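Unit 6: Faults during contact tasks

Handout for the session of February 2, 2023. Bring your marked-up copy of the Unit 5 sheet on force limits, as we refer back to it twice.

## 6.1 The case

The case comes from the kitchen cell at Hilville, where the Biris team is running a two-armed robot on household jobs. The task under study is unloading and loading a dishwasher. The fault was logged in January during the cup routine and was written up by Nilton Echeverri, whose report is the main reading for this unit.

In short: the right arm closed on a cup, the controller reported a good grasp, and the arm began its retreat. The cup was still caught on a tine of the rack. The wrist load rose past the warning level and the arm kept pulling. The run was stopped by hand from the pendant. The rack came off its runner on one side. There were no injuries, and the cup did not break.

The log for that run is number 408. It holds 2,090 samples. The load warning appears in it, but the warning was only written to the file. It was not wired to anything that could slow or stop the arm.

## 6.2 What the controller knew

Keep these two questions apart when you read the log:

- Is something held between the fingers?
- Is that thing free to move?

The controller had an answer to the first and treated it as an answer to both. A closed hand with steady finger current looks the same whether the cup is free or hooked on a wire.

Note also how little of the rack a wrist camera can give you once the hand is down among the tines. The housing and fingers take up a large part of the view, and anything close to the lens or moving is blurred. The head view has the rack and the arm together but is too far off to show contact.

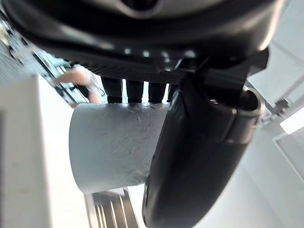
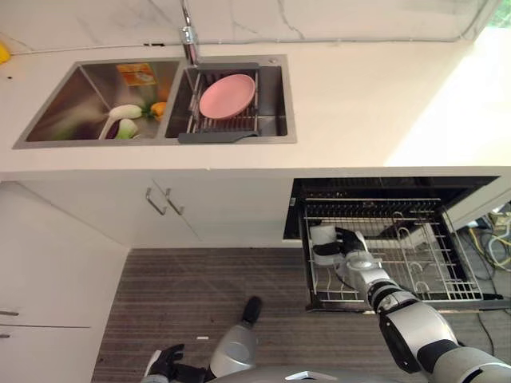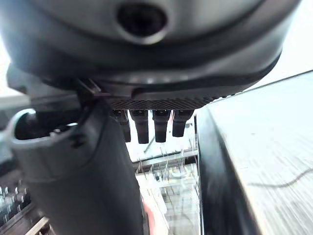

*Fig. 6.1. Dishwasher work in the kitchen cell. Top: wrist view with a white cup at the finger. Middle: head view, with the right arm reaching into the pulled-out rack. Bottom: wrist view, with rack tines blurred below the fingers.*

## 6.3 Causes

Echeverri lists 3 causes. The wording is mine.

1. The retreat path was fixed. It had been taught with the rack in one position, and the rack does not always come to rest in the same place when it is pulled out.
2. There was no test lift. The arm went straight from closing the hand to full retreat speed.
3. The load warning had no action attached. It had been added for tuning and left as it was when the cell went into daily use.

The third is the one to spend time on. The signal existed, it was correct, and it came early enough to be useful. Look at how the Muñoz checklist (Unit 4) deals with warnings that only go to a log, and find the line that would have caught this one.

## 6.4 Changes made

- After closing, the hand lifts a short way at low speed and holds. If the load goes up during the lift, the hand lowers, opens and asks for help.
- The load warning now slows the arm. A second, higher level stops it.
- The rack position is checked before each reach.
- Staff stay outside the marked line while the arm is live. This was already the rule, but the line had worn away and has been repainted.

The new lift step was tried over 1,000 cycles on the Fomia test stand before going back to the kitchen cell. The stand has a rigid rack, so those cycles say nothing about a rack that can slide or tip. Keep that in mind if you quote the figure.

## 6.5 Work for next time

Read sections 2 to 4 of the report. Then write one page on the following:

- A lift test can pass and the cup can still catch later on the way out. Describe one way this could happen and one signal that would show it.
- The robot has a second arm. Say what it should do when the first one stops under load, and what it should not do.
- Draw the stop chain as it was in January and as it is now. Mark who or what can start each stop.

Hand in on paper. Diagrams by hand are fine if the labels can be read.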